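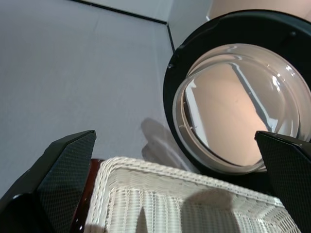 Kivby: Flohmarktpreise für Hausrat, Körbe und Kleinkram

Hallo und schön, dass du hier gelandet bist! Kivby ist meine Sammlung von Flohmarktpreisen, die ich lange auf Kassenzetteln, in Jackentaschen und in einem ziemlich fleckigen Notizbuch mit mir herumgetragen habe und die jetzt endlich als ordentliche CSV-Datei vorliegt. Na ja, ordentlich. Ordentlicher jedenfalls als das Notizbuch.

Angefangen hat es mit einer Diskussion am Küchentisch, ob ich für einen Brotkorb zu viel bezahlt hätte (hatte ich). Ich wollte danach nachschlagen, was so ein Korb gebraucht üblicherweise kostet, und fand nur Angebotspreise von Verkaufsportalen. Die sind ja schön und gut, aber das ist der Preis, den jemand gerne hätte. Mich interessiert, was am Ende über den Tapeziertisch geht, wenn es nieselt und beide Seiten nach Hause wollen.

Stand der Daten: 23. Mai 2020

Was ist drin?

347 Einträge, jeweils eine Zeile pro gekauftem oder verhandeltem Gegenstand. Alles stammt vom Markt in Hundlow, also von der Wiese hinter der alten Molkerei und, bei schlechtem Wetter, aus der Halle daneben. Erfasst wird Hausrat im weitesten Sinn: Körbe, Schüsseln, Besteck, Lampen, Tischwäsche, Backformen, Bilderrahmen und die Sorte Gegenstand, bei der man erst daheim überlegt, wozu sie gut sein könnte.

Nicht drin sind Kleidung, Bücher, Schallplatten und Möbel. Bei Kleidung fehlt mir jedes Gefühl für Qualität, Bücher gehen in Hundlow meistens kistenweise weg, und für Möbel habe ich kein Auto. Schallplatten haben ihre eigenen Datenbanken und ihre eigenen Leute, da mische ich mich nicht ein.

Dateien

preise.csv
Die eigentliche Tabelle. UTF-8, Semikolon als Trennzeichen, Dezimalkomma. Ja, ich weiß. Wer mit Punkt und Komma lieber arbeitet, nimmt die nächste Datei.

preise_int.csv
Derselbe Inhalt mit Komma als Trennzeichen und Dezimalpunkt. Wird automatisch erzeugt, bitte nicht von Hand ändern, sonst ist deine Änderung beim nächsten Lauf weg.

kategorien.txt
Die Liste der erlaubten Kategorien mit kurzen Erklärungen. Unbedingt lesen, bevor du etwas beiträgst!

eneo.py
Mein kleines Prüfskript. Es schaut nach leeren Pflichtfeldern, unbekannten Kategorien und Zeilen, in denen der gezahlte Preis höher ist als der verlangte. Das kommt übrigens wirklich vor, wenn man am Schluss noch aufrundet, und deshalb gibt es dafür nur eine Warnung und keinen Fehler.

notizen.txt
Lose Beobachtungen, die in keine Spalte passten. Eher zum Schmökern.

Die Spalten

id
Laufende Nummer. Lücken sind Absicht, gelöschte Nummern vergebe ich nicht neu.

gegenstand
Freitext, so wie ich es am Stand aufgeschrieben habe. Die Rechtschreibung habe ich hinterher geglättet, die Wortwahl nicht. »Schüssel, gemütlich« bleibt also »Schüssel, gemütlich«.

kategorie
Ein Wert aus kategorien.txt.

material
Freitext, darf leer bleiben. Bei Geflecht steht hier fast immer nur »geflochten«, denn Weide, Rattan, Peddigrohr und Papierkordel halte ich auf die Schnelle nicht zuverlässig auseinander, schon gar nicht, wenn jemand drübergestrichen hat. Wo etwas Genaueres eingetragen ist, hat es jemand mit Ahnung bestätigt.

zustand
gut, gebraucht, beschädigt. Mehr Stufen hatte ich mal, und ich habe mich beim Ausfüllen ständig selbst beschummelt.

verlangt
Der erste genannte Preis in Euro. Leer, wenn es gleich hieß: »Was geben Sie denn?«

gezahlt
Der Preis, zu dem der Handel zustande kam. Leer, wenn nichts daraus wurde.

uhrzeit
früh, mittag, schluss. »schluss« heißt, dass rundherum schon eingepackt wird.

wetter
trocken, nass, halle.

kommentar
Alles andere. Hier lohnt sich das Stöbern!

Wie die Daten entstanden sind

Ich gehe über den Markt, kaufe etwas oder handle darum, laufe zwei Stände weiter und schreibe es auf. Am Stand selbst mitzuschreiben habe ich nur einmal probiert, da wurde ich gefragt, ob ich vom Finanzamt bin. Abends kommt alles in die Tabelle, und einmal im Monat lasse ich eneo.py drüberlaufen und räume auf.

Einen guten Teil der Einträge in der Kategorie Geschirr verdanke ich Hui-mei Shih, die einen viel schärferen Blick für Porzellan hat als ich und die außerdem früher aufsteht. Ihre Zeilen erkennt man am Kürzel hs im Kommentar. Von ihr kommt auch die Spalte wetter, gegen die ich mich anfangs gewehrt habe und die inzwischen meine liebste ist.

Ein paar Vergleichspreise hat uns der Trödelladen Cheng überlassen, gleich gegenüber vom Markteingang. Die sind mit »laden« im Kommentar markiert und zählen in meinen eigenen Auswertungen nicht mit, denn ein Laden zahlt Miete und rechnet anders. Herausfiltern kannst du sie ganz einfach über dieses Wort.

Ein bisschen was zum Rechnen

Zum schnellen Reinschauen reicht jede Tabellenkalkulation. Mit Python geht es so:

import pandas as pd
df = pd.read_csv("preise_int.csv")
df = df[~df["kommentar"].fillna("").str.contains("laden")]
print(df.groupby("kategorie")["gezahlt"].median())

Nimm bitte den Median und nicht den Durchschnitt. Es gibt da nämlich eine gewisse Stehlampe, und die verdirbt alles.

Das Prüfskript startest du mit

python eneo.py preise.csv

Wenn alles stimmt, bleibt es stumm. Mit dem Zusatz --laut erzählt es dir, was es gerade macht. Zusätzliche Pakete braucht es keine.

Was mir selbst aufgefallen ist

Bei Körben liegt der verlangte Preis erstaunlich oft bei 15 oder 20 Euro, sobald sie größer sind als ein Brotkorb, und zwar ziemlich egal, wie gut sie gearbeitet sind. Ich drehe sie inzwischen immer um und schaue mir den Boden an, dann den Rand, und fahre einmal mit der flachen Hand innen durch. Wenn da Enden piksen, bleibt später jeder Pullover hängen. Ein kräftiger geflochtener Rand ist mir lieber als ein hübscher Henkel, denn am Rand packt man so ein Ding ja doch jedes Mal an!

Weiß gestrichene Körbe werden meinem Eindruck nach höher angesetzt als naturfarbene. Ob sie auch teurer verkauft werden, geben die Daten nicht her, dafür habe ich die Farbe zu selten notiert. Ärgert mich sehr, steht auf der Liste.

Regen drückt den Preis bei Tischwäsche und lässt ihn bei Besteck völlig kalt. Und in der Halle wird weniger gehandelt als draußen, vielleicht weil alle zuhören können.

Wofür die Sammlung taugt und wofür eher nicht

Gut geeignet ist sie für Unterricht, zum Üben mit kleinen, etwas struppigen Tabellen und natürlich, um vor dem eigenen Flohmarktbesuch ein Gefühl für Preise zu bekommen. Ich freue mich über jede Grafik, die mir jemand schickt, auch über krumme.

Für Wertgutachten oder Versicherungsfragen bitte nicht verwenden. Es ist ein einziger Markt, und eingekauft haben überwiegend zwei Leute mit sehr bestimmten Vorlieben. Ich kaufe zum Beispiel so gut wie nie Zinn, also ist das auch kaum vertreten. Dafür gibt es bedenklich viele Kuchenformen. Außerdem steckt mein Verhandlungsgeschick in jeder Zeile mit drin, und das ist mittelmäßig bis peinlich.

Privatsphäre

Namen von Verkäuferinnen und Verkäufern stehen nirgends, Standnummern auch nicht. Aus den Kommentaren habe ich alles entfernt, woran man jemanden wiedererkennen könnte. Falls mir etwas durchgerutscht ist, schreib mir bitte, dann fliegt es sofort raus.

Mitmachen

Sehr gerne! Am liebsten erst mal mit ein paar Zeilen, damit wir sehen, ob die Kategorien für deine Sachen passen. Wichtig ist mir vor allem, dass du den gezahlten Preis kennst und nicht schätzt. Wer auf einem anderen Markt unterwegs ist, meldet sich am besten vorher kurz, denn für einen zweiten Ort fehlt noch die Spalte, und die will ich im Juni einbauen.

Neue Kategorien bitte nicht einfach in die Tabelle schreiben, sonst schimpft eneo.py. Mach lieber ein Ticket auf und wir streiten dort ein bisschen. Über die Frage, ob ein Nähkästchen zu den Körben gehört, ist übrigens noch nicht entschieden (ich sage ja, Hui-mei sagt nein).

Noch offen

Spalte farbe ergänzen, zumindest für neue Einträge
Maße aufnehmen, wenigstens grob
Sets und Einzelstücke sauber trennen, momentan steht das im Kommentar
Spalte ort
kategorien.txt ins Englische übersetzen

Lizenz

Die Daten stehen unter CC BY 4.0, das Skript unter der MIT-Lizenz. Als Quelle genügt »Kivby, Flohmarktpreise Hundlow«. Fragen und Korrekturen am liebsten als Ticket, ich schaue meistens abends rein.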